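In Praise of the Bad First Draft
By Wanda Castellanos

Print this page | E-mail this to a friend

My mother kept every letter she ever started, even the ones she gave up on halfway down the page. When we cleared the house at Sarkberg last May I found 194 of them in a biscuit tin, and I sat on the floor and read the lot, which took most of an afternoon and two pots of tea.

What struck me was how much warmer the abandoned ones were. She'd ramble about the neighbours, change her mind, cross out a whole paragraph and then apologise to her sister for it. The finished letters were lovely, but they'd been tidied up like a front room before company comes.

I think we've lost the habit of starting badly. My niece Juline writes her school essays on a screen, and every clumsy sentence is gone before she's had a chance to get fond of it. I've told her to try the first page by hand -- any old paper, any old pen -- and to let it be dreadful. She humours me, bless her.

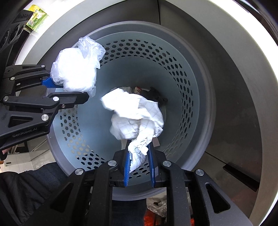 What I'd keep

I wouldn't keep everything, mind you. Most of my own scribbles deserve the basket. But put one or two in a drawer, with the crossings-out and all, and somebody may be very glad of them one day.

Recent columns
The trouble with tidy gardens
Why I still answer the phone
A slow train to Eltitz

Contact us | Copyright 5 August 2026 | Back to top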